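Fabric softener and microfiber, does it really matter?
Started by pinwheel_dot in Laundry & Cleaning

pinwheel_dot
So my mother-in-law was over and watched me pour softener into a load of microfiber cloths and she made a noise like I'd run over a cat. Apparently I've been ruining them for years?? I wash everything together, towels, cloths, the kids' socks, one cup of whatever is on sale and a big glug of softener. My cloths have gotten kind of smeary on the windows but I figured that was the windows. Is this a real thing or a mother-in-law thing?

garagegus
Real thing. Softener coats the fibers and then they push water around instead of picking it up. I detail cars on the side and I keep mine in a separate hamper with a lid so my wife doesn't "help." Cool wash, small amount of plain liquid detergent, no softener, no dryer sheets. Low heat or hang.

tess_in_Britley
What he said, plus don't wash them with cotton towels. The lint gets in there and you will never get it out. I picked fuzz off a cloth with tweezers once. Never again!

moss&ladder
I'm going to be the bad guy. I've used softener on mine since I bought them and they work fine. I dust with them, I wipe the counter with them, the counter gets wiped. I think people like having rules.

garagegus
Dusting, sure. Try drying black paint with one of yours and get back to me.

moss&ladder
I don't own any black paint, my car is beige and it's dirty and it's staying that way.

pinwheel_dot
OK so can mine be saved? I have a drawer full.

tess_in_Britley
Depends how bad. I'd soak them in hot tap water with a splash of white vinegar, then wash with no detergent at all, then look at the water. If it's sudsy you've still got stuff in there, so run it again. Check the tag first on the hot water though, some of the plush ones don't like it.

Nanna Bisgaard
Please don't go hot on the plush ones no matter what the tag says. I ran a cleaning business for 12 years (I did the rentals up by the lake, mostly) and I cooked an entire bag of nice thick cloths in one afternoon. They came out feeling like a doormat. Warm is plenty. I also skip the vinegar, it never did anything for me that a second rinse didn't do.

tess_in_Britley
Well it works for me, my machine has about the weakest rinse ever made so maybe that's it.

oldfenceline
How many washes do you all get out of one before it's a garage rag? I read 860 somewhere and laughed out loud. I paid 18 dollars for a pack of the Trummer ones and they were shedding by spring.

garagegus
860, no way. I don't keep a tally but I go by feel. If it grabs at the dry skin on your fingers it's still good. If it slides, it's a wheel rag.

Nanna Bisgaard
Same test here. And the thick ones take forever to dry, so don't stuff them in a drawer while they're still damp in the middle.
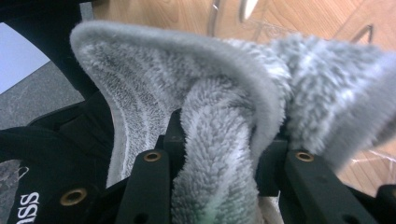 Skalosville, February

Gray plush, the kind with the thick smooth hem. I like these for glass shower doors and for the stove hood, and I don't use them on floors at all, the pile is too deep and you'd be shaking crumbs out of it until summer. Wash them inside a mesh bag. Shake them hard before you hang them and run your hand against the pile once they're dry, otherwise it sets flat. I bought a cheaper stack from Duvudach and the hems went wavy on me, so now I look at the edging before anything else.

oldfenceline
The wavy hem! Mine did that too. I thought I was washing them wrong.

moss&ladder
Nanna, that is a lot of thought about a cloth. I do like the mesh bag idea though, I keep losing mine inside the fitted sheet.

pinwheel_dot
Update, I did the warm soak on half the drawer and the water went cloudy and gross. Going back in for round two. The bathroom mirror already looks better with the first batch. I have not told my mother-in-law.

garagegus
Don't tell her.

tess_in_Britley
She'll see the mirror. Also pinwheel, when you're done, run the machine empty once, the softener gunk sits in the drawer part too and

Show 37 more replies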